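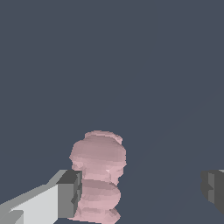 Rowbotham Releases Grasp Prediction Method Trained on Simulated Contact

July – Rowbotham, a research company working on robot handling of irregular objects, today released Stirnora, a method that lets a two-finger gripper correct its position after one finger touches an object before the other. The release includes the trained model, the training code and a set of 864 simulated objects called Rasik.

Most grasp planners choose a pose for the gripper, move to it and close. If the pose is a little off, one finger arrives early. With a heavy object this matters very little. A light object can be pushed sideways or tipped over before the second finger gets there, and the grasp fails even though the planned pose was nearly correct.

Stirnora treats the first touch as a measurement. At the moment one finger makes contact, the model takes a single rendered view from the gripper, along with the finger positions, and predicts how far the gripper should shift before it continues to close. The opening image of this release shows an uneven contact in simulation: the left finger is against a pink object with two rounded lobes, and there is a wide gap on the side of the right finger.

"A one-sided touch tells you a lot about where the object is, and most systems throw that away," said Natalie Marsden, who leads the manipulation group at Rowbotham. "We wanted to see how much of the error could be fixed from that one moment, with no second look from a different angle and no force sensor."

Shapes chosen to be difficult

The objects in Rasik were generated by joining rounded and flat-sided parts at different scales. Many have a narrow section between two wider ones. A finger that lands near a narrow section may touch more than one part of the object, and a small change in height can change the direction of the push.

Surfaces were kept coarse on purpose. Early versions of the set used smooth meshes, and models trained on them did poorly when given scanned objects with uneven outlines. Each object is rendered in one color against a plain background so that the model has to work from shape and shading.

Of the 864 objects, 700 were used for training. The remaining 164 were held back for testing and did not appear in training in any size or orientation.

Results

The group ran 500 test grasps in simulation on the held-back objects, each starting from a pose with a sideways error added. With the correction turned off, the gripper lifted and held the object in 291 trials. With Stirnora turned on, it did so in 400 of the same 500 trials.

Gains were largest on tall objects with a small base. On low, wide objects the two settings gave nearly the same result, and the group does not recommend the added step for those shapes. In 38 trials the correction made things worse, with the object held in the uncorrected run and dropped or knocked over in the corrected one. Most of these involved objects that had already begun to rotate at first contact. The model assumes that the object is still standing as it was before the touch, and it has no way to detect a rotation from one view.

All results in this release come from simulation. Tests on a physical arm have started at the company's lab, and the results will be reported separately.

"I would not want anyone to read the simulation score as a promise about hardware," Marsden said. "Friction is the part we trust least. We are measuring that now."

Availability

Stirnora and Rasik are available for research use at no cost. The simulation scenes run in Flikulora, the company's in-house simulator, and a free viewer is included for groups that want to replay the trials without installing the full package. The object meshes are also supplied separately for use in other simulators. Logs for all test trials, including the failures, are part of the download.

A technical report covers the network design, the training schedule and the friction settings. Questions about the data or about commercial licensing can be sent to the Rowbotham research office through the contact form on the company's website.

About Rowbotham

Rowbotham develops software for robotic grasping and sorting. Its research group publishes methods and data for two-finger grippers.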